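Gallery: Laundry Corner, Skonbridge Flat

Posted in Rooms / Small Spaces
2 pictures

Quick one. Finally putting up the laundry corner from the Skonbridge flat, since people kept asking about the wallpaper. Short version: it's a table against a wall and it's where everything lands before it gets folded. No cupboards, no pull-out anything. Moved in last November and the folding table was the first thing that worked in the whole place, boxes everywhere else.

Paper is from Gonard, their strawberry print. Table covering is Eskildsen, sold by the yard, wipes down fine. Everything else was here already or came off the curb.

Captions are short, sorry, typing this between loads. Prices at the bottom for the ones who only came for prices.

THE WALL

Strawberries. Big red ones and littler pink ones on pink. Went back and forth on this for weeks -- the safe choice was a plain cream and I had the sample taped up and everything. Glad I didnt. Fern and rose print on the table, thin metal strip along the back where it meets the wall. Two patterns that shouldn't get along and I like them together. Whites, darks and pinks all in one heap, lavender top hanging just above.

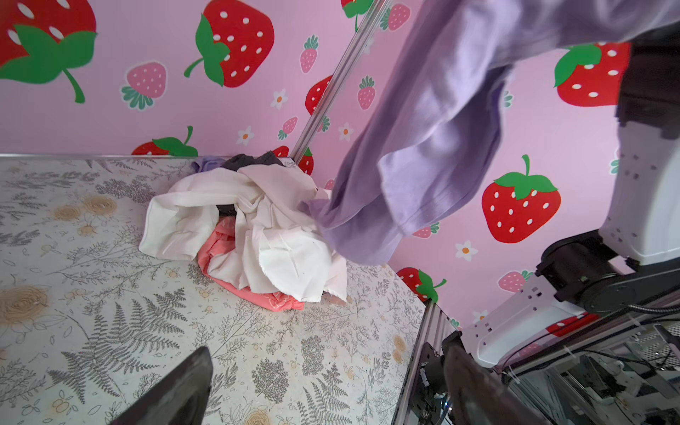
THE PILE

Small load, tops mostly. My way of doing it, for what its worth: dump, pull out the biggest thing, fold that, and the rest looks like nothing. Big white thing first, always. Then lavender, then charcoal, then the coral one with the white lettering, which goes face down, arms in, folded in thirds so the print doesn't crease across the middle. Socks go in a bowl. Socks are not a folding job, they are a bowl job.

White shows everything, by the way. Little dark specks in the folds of this one, and a hair or a thread right on top. Lint roller lives on the windowsill now. Shake whites out before folding, then roll, then fold. Skipped the shaking for years and wondered why my drawers were full of fluff.

Table height matters more than I thought. Old place I folded on the bed and my back hated it. Standing up, ten minutes, done. If you have room for one surface in a small flat make it one you can stand at.
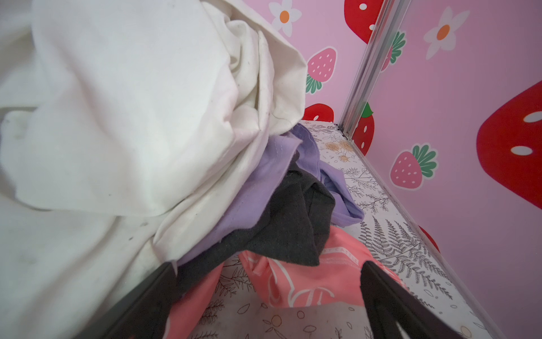 Reader comment, Marrow Lane: we have the same Eskildsen print on our folding table and the pale background is lovely until somebody puts a damp red towel down on it. Ours has a pink patch at one end that never came out. Baking soda paste helped a little. I'd buy it again but in the darker green, and I'd keep a plain cotton sheet on top for wash days. Also agree on the lettering face down, I iron mine inside out too.

Good tip on the sheet, stealing that. No pink patch so far but I've been lucky, and there's a red bath mat in this house.

WHAT IT COST

Wallpaper, paste and the good brush -- 924 all in. More than I planned. Revville had a similar berry print for 800 but the red was kind of orange in the sample and the repeat was tiny, it looked busy from the doorway. Somebody with a bigger wall might want it though, worth sending for the sample.

The quote for proper built-ins was 3,000, for what would of been one cupboard and a shelf. Passed. Maybe next year, probably not.

Table covering, I lost the reciept. Cheap. Buy more than you need, the edges want a generous fold under and mine is a bit stingy on the left. Cut it on the floor with the print face up so you can see where the flowers fall.

STILL TO DO

Hook for the hangers. A brighter bulb over the table, it gets dim back there by four in the afternoon. Second coat on the window trim. Kitchen gallery goes up next, when the shelves are level.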